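**Bench people wanted, control boxes. Start in June, sooner if you can.**

Hurneo, Vondura building, side entrance. Five openings. Day work, hourly, paid weekly.

Quick version for people who are scrolling on a break: we put together, check, label and pack small push button control boxes. The kind that hang on a machine or a conveyor or a roller door. Start, stop, selector switch, emergency stop. We have an order for 1,192 of them going to Sombatkul and the regular Jollia line has to keep moving at the same time, so we need more hands and more eyes.

You don't need to be an electrician. You do need to be able to tell a green button from a red one every time, including at the end of the day when you're sick of both.

## What you'd be working with

Boxes with a lid, a base, and a row of controls along the top. Short ones and long ones. Colors and order depend on the customer and they are NOT all the same, that's most of the job right there. A selector can be at the left end on one box and in the middle on the next. Long ones often get a mushroom head at one end. Looks obvious on the drawing, gets a lot less obvious once you turn the box the other way around.
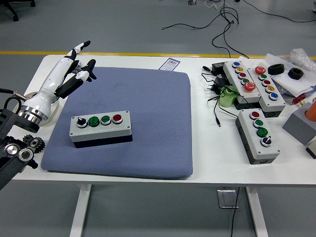

*Short box on the mat, long ones to the right.*

You'll have boxes next to each other that look like twins and aren't. Read the order sheet. Read it again when you pick up the next box.

## The work, more or less in order

- Pull bases, lids and controls for the order. Check against the sheet before you sit down, not after.
- Fit the controls in the lid. Right order, right way up, snug. Don't gorilla the ring nuts, the threads strip and then the whole control goes in the scrap bin.
- Wire to the drawing. We train you on this. If you have done it before we'll still train you, our drawings have their own habits.
- Lid on, screws in. Cross pattern, by hand, all the way. A screw that's "nearly in" comes back to us.
- Press everything. Every button, full travel, should come back by itself. Turn the selector through its positions and feel for the click. Push the mushroom head, make sure it latches and releases.
- Plug into the tester, run the steps, write down the result. Pass or fail. No "ok i think".
- Label, wrap, carton, on to the cart.

New people start at press-and-check, then packing, then fitting, and wiring last. How fast you move along is up to you and Essam. Some people like press-and-check and stay on it, that's fine, we need them.

## About press-and-check

Getting its own section because people quit over it, or they love it.

You take a box, set it on the mat, controls facing you the way the sheet shows. Press each one straight down in the center. Then once more off to the side, because a button that's sitting crooked will stick when you push the edge and be perfectly happy when you push the middle. Customers push the edge. Customers push it with an elbow and with gloves on.

Selector: turn it slow. If it stops halfway between positions, fail. If the pointer doesn't line up with the marking, fail, even when it switches fine. 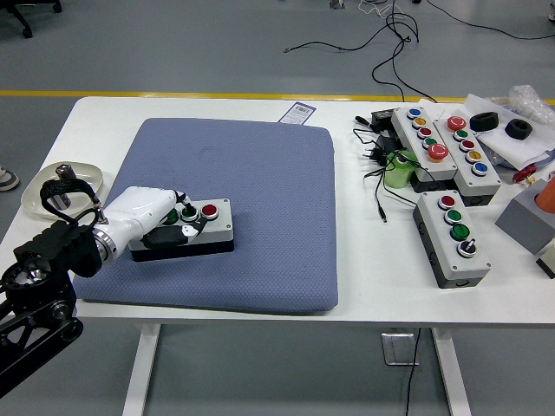 Keep the box on the mat the entire time. The lids scratch on a bare table and Sombatkul sends back scratched ones, we've argued about it and lost. Mat gets wiped down at the start of each shift. Grit under a box is as bad as no mat.

Failed boxes go on the fail shelf with a note saying which control and what it did. "Second green from left, slow return" is a great note. "Bad" isn't a note. Person doing rework shouldn't have to redo your whole check to find out what you already knew.

Don't fix it yourself at the check bench. I know, it's just a quarter turn. Put it on the shelf anyway.

## There are 51 work instructions

Sounds like a lot. It's one sheet per box type, plus a few for the tester and for packing. You're not expected to learn them by heart, in fact please don't, they get revised and then the ones in your head are wrong. They're in the binder at each bench and you work with the page open. If the page and the sample box disagree, stop and ask.

Also if you see something on a sheet that's confusing or plain wrong, write on it. In pen. That's how the last lot of fixes got made.

## You'd do well here if

- you've done any kind of bench, kitchen, sewing, bike repair, watch, model building, whatever, where your hands had to be careful for hours
- you see colors normally, or you have corrected it some way that works. We do a short color check on the trial day, green/red/yellow/blue. It's a must for the check and fitting benches. Packing doesn't need it so tell us up front and we'll look at packing
- you put tools back
- you can sit or stand, benches are adjustible, stools available
- you can read a simple drawing or are willing to learn
- you ask before you guess

Experience with panel wiring, crimping, or testing gear is a plus, and gets you onto the wiring bench sooner. No diploma needed. English good enough to read the sheets and write a fail note. Spelling not important, look at this ad.

Probably not for you if you need music in both ears. One is ok. You have to hear the click.

## Cables

Separate paragraph because it's a sore point. Test leads and power adapters breed on these benches. At the end of your shift you coil yours, tie them, and hang them on the hooks. Adapter stays with its lead. We lost the better part of a morning over the wrong adapter on the tester and half the batch had to be run again. If you're the kind of person who can't walk past a knot of black cable without sorting it out, mention that when you apply, you'll go to the top of the pile.

Small parts (rings, gaskets, spare screws) stay on paper or in a tray where you can see them. Not loose on the table. Not in your pocket, they go home with you and into your washing machine.

## Hours

Three shift patterns, pick the one you want and put a second choice:

- early, start 6 am
- regular, start 8 am
- short, 9 am until school pickup, for people with kids or a second job

All weekdays. Weekends only if the big order slips, asked for ahead of time, paid at the higher rate, and you can say no. Same breaks for everybody, paid. Kitchen with a microwave and a fridge, write your name on your stuff.

## Pay

Hourly, on the rate sheet we send you with the trial day confirmation so you see it before you come in. Everyone new starts on the same line. Goes up when you're signed off on fitting and again on wiring. Trial day is paid even if we don't take you or you don't like us.

No piece rate. We tried it before, people rushed, the fail shelf filled up. We'd rather have slower and right.

## How long is it

Three of the five spots are permanent, to stay on with the Jollia boxes afterwards. The other two are for the length of the Sombatkul order, with first call on anything that opens up after. Say in your message which one you're after. "Either" is a fine answer.

## How to apply

Send a message through the jobs form, marked for Essam Benjelloun, bench lead. He reads them himself, usually in the evening. Keep it short:

1. Name and how to reach you
2. Shift you want, second choice
3. Permanent or order only
4. Something you've made, fixed or put together, couple of sentences. Doesn't have to be electrical. Last person hired wrote about a pram wheel
5. When you could start

Resume if you have one. No cover letter please.

Or walk in. Wednesday, 2 pm to 4 pm, side entrance, ring the lower bell, the upper one goes to the people upstairs and they're tired of us. You'll get a look at the benches and can try pressing a few buttons. Bring glasses if you need them for close work. Closed shoes, no sandals past the yellow line. Long hair tied back, loose bracelets off.

If we like the message we'll call about a trial day. Trial is half a day on press-and-check plus some packing, and the color check. You'll get a yes or no by the end of that week either way.

## Questions we keep getting

**Is it live voltage?** Tester runs low voltage. Nothing on the check bench is hooked up to mains except the adapters.

**Do I need my own tools?** No. You can bring a screwdriver you like, mark it.

**Parking?** In back, bikes inside the door. Bus stops on the corner.

**Can two of us apply together?** Sure. Send two messages. Might not end up on the same bench.

**I applied last time and didn't hear back.** Sorry about that, form was broken for a while. Send it again, put "second try" at the top.

**Is there a lot of lifting?** Full cartons of the long boxes are heavy enough that we use the cart. Single boxes are nothing.

Form stays open until the spots are filled, then Essam takes it down. If you can still see it, we're still looking.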